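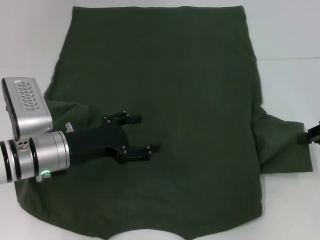

One sleeve held out, the other one still bunched up. Shirt work on the Temisine bench.

Wanted: robot operators and fault-spotters for our shirt folding project (paid, part-time)

Hi! I'm Valbona Hoxha and I run the folding bench at Temisine. We're teaching a two-armed robot to handle T-shirts, and I need 6 people to come drive the arms, watch them closely, and help me get to the bottom of a fault that has been bugging me for weeks.

So, the fault. In January 2022 we were partway through a run of sleeve pulls when the right gripper was told to let go of a cuff and didn't. The left arm had already started its move across the shirt. The cloth went tight, the right arm got dragged a little way toward the middle, and the two wrists knocked together before our operator hit the stop. Nobody was hurt (her hands were on the controls, well back from the table), but we lost a finger pad, and I did not enjoy the noise one bit.

We pulled the log and it says the gripper opened. It did not open! I was standing right there. We've seen it 9 times now, always with a sleeve, never with a hem, and I still can't make it happen on purpose. My colleague thinks the knit is catching on the finger. I think the release message is getting lost somewhere in Dultaris, our control software. We have a bet going.

What I want is 3000 logged sleeve pulls, done by people who haven't picked up our habits. You'll work one shift at a time, moving the arms by remote handles, and every time a release feels slow or sticky you press a button and type a line about what you saw. "Left cuff hung on, let go when I backed up" is perfect. I'd much sooner read too many notes than too few.

You don't need a robotics background. Sewing, laundry, warehouse work, video games, all good. You do need to be able to sit and concentrate on dull cloth for a stretch, and you need to be comfortable hitting the stop without asking me first. I mean that one. No one here gets grumbled at for stopping a run, even if it turns out to be nothing.

A few safety things, so you know what you're signing up for. The arms now run at reduced speed and stay that way until the fault is fixed. There's a stop button at each seat. Hands stay off the table while the arms have power, and that includes when a shirt is bunched up and you are dying to straighten it. Long hair tied back, no lanyards, no dangly bracelets. Your first shift is all training, and it's paid at the same rate as the rest.

We're in the Rokus building, second floor, next door to Sulemana (good coffee, terrible parking). Shifts are 3 hours with a proper break in the middle, and you can pick mornings or afternoons. Work starts in March. You must be 18 or over and able to get here on your own.

To apply, send me a short note through the Temisine contact page with "sleeves" in the subject line. Skip the cover letter. Tell me which shifts suit you and about a time you noticed something was going wrong with a machine, any machine, a dryer is fine. I read them all myself and I'll write back either way.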